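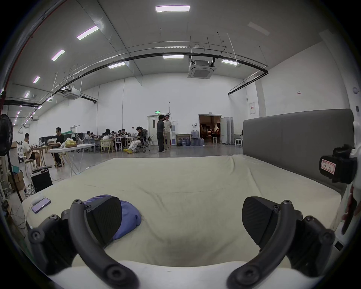 Phone down on the bed, lavender case and all. Thread time!

Search posts, people, tags

5 July 2018

Okay, Keskin vs Brunus. I have watched the second half again and I am still grinning. Two goals down at the break, away from home, and they came back to draw it!

Şengül Oral changed that game. She dropped deeper, got on the ball and suddenly Brunus had no idea who was supposed to pick her up.

2 replies · 457 likes

The first goal is all her - one touch to turn, then a pass through a gap I didn't even see from my seat.

And the noise! Roughly 3000 of us in that little ground and the away corner was louder than the rest put together (I may be biased, my voice is gone).

Back in February we lost to this same Brunus side without a shot on target. Same coach, same back four. What a difference.

Preltesetti next, at home. They press high and leave space behind, so please please start Oral again.

Anyone driving over from Skuromard? I have a spare seat ticket - message me.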